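Home | Kitchen | Workshop | Craft Table | Storage | Ask Us

Clearing and looking after a wooden work table

Posted 2023-02-03 by Kevser Gezer

A plain wooden table does more work in our house than any other piece of furniture. It gets used for mending, gluing, sorting screws, wrapping parcels and the odd jigsaw. By December ours was so full that I was doing my repairs on the kitchen worktop, and I had to decide how the table was going to be used. These are the things that have stuck since then.

Start at one end

Pick the end nearest the door and work along. If you take things from all over the table you will end up moving the same pair of scissors four times. I keep a tray on a chair beside me for anything that belongs in another room, and I don't leave the table until the end I started with is bare wood. The tray goes round the house once, when I have finished.

Small pieces come off first. Puzzle pieces, beads, buttons, spare feet for furniture and the little plastic bits that come with flat packs are the things that get swept on to the floor and then into the vacuum cleaner. Pick them up one at a time and put them straight into a tub with sides.
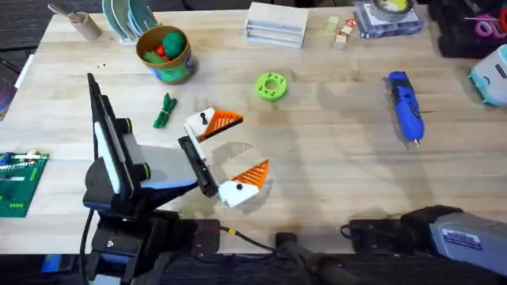
Large tools can wait, as they are easy to see and hard to lose. Hang up whatever has a hook. The rest can go in a drawer with the handles all facing the same way.

Round tubs and what to put in them

Cardboard tubs from the food cupboard are good for soft things: felt, wool ends, pompoms, small toys waiting for a new eye. Wipe the inside with a barely damp cloth and leave the lid off overnight before you use one. They are poor for anything heavy. I filled one with screws and the bottom dropped out on the stairs.

Leave the printed label on if everybody in the house already knows the tub by its colour. I spent an evening covering ours in brown paper and then had to open every one to find the darning wool. Where two tubs look alike, write on a strip of masking tape and stick it to the side. Tape on the lid is no help once the lids are mixed up.

Shallow tubs are better than deep ones. Sheyla Restrepo wrote in to say that she cuts hers down to 11 cm, and I have copied her. You can see to the bottom and get your hand in. Cut with a craft knife, turning the tub a little at a time, then run tape round the raw edge.

Loose bits without a home

Keep one small dish for pieces you can't place. Put them in as you find them and go through the dish at the end of the month. Anything from a set goes back with its set. If you still don't know what a thing is after 2 months, it can go.

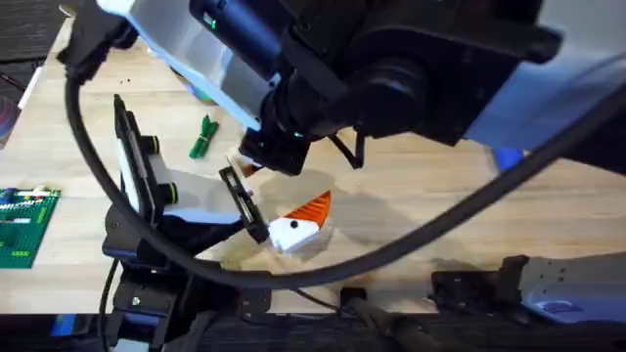
Don't use a jam jar for this. You can't get at the piece at the bottom without tipping everything out, and then you are back where you began.

Cleaning the wood

Brush first, with a soft brush, along the grain. Grit under a wet cloth will scratch a pale table and the marks show when the light is low. Then wipe with a cloth wrung out in warm water with one drop of washing-up liquid, and dry it straight away with a tea towel.

Dried white glue will usually lift with a plastic scraper after a damp cloth has lain on it for 15 minutes. Don't leave the cloth there longer or the grain will rise. Wax crayon comes off with a pencil rubber. For felt tip I have found nothing that works every time. A little white spirit has helped, but try it underneath first.

If the table is oiled, it will want doing again when water stops beading on it. Put on a thin coat, wait, and rub off all the extra. Oily rags must be laid flat outdoors to dry before they go in the bin, as they can catch fire if they are left in a heap.

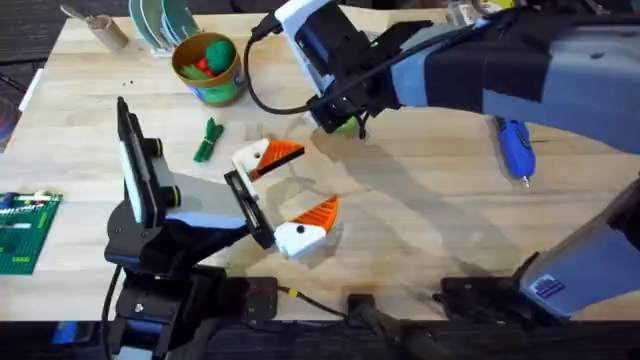 Cables and the front edge

Any cable that comes over the front edge will be caught by a sleeve or a knee sooner or later. Run it along the edge and hold it with a small clamp, or take it out at the back if the table stands away from the wall. Leave enough slack at the plug. A wrap of coloured tape near the end of each cable tells you which one you are pulling out.

Clamps should be closed finger tight on soft wood, with a scrap of card under the jaw. Mine left two round dents that I have never got rid of, though a damp cloth and a warm iron brought them up a bit.

Five minutes at the end of the day is enough to keep the table usable. Put the tubs back, brush the crumbs off and hang the cloth up to dry.

Shares 93 | Comments 11

Previous | Next | Back to Craft Table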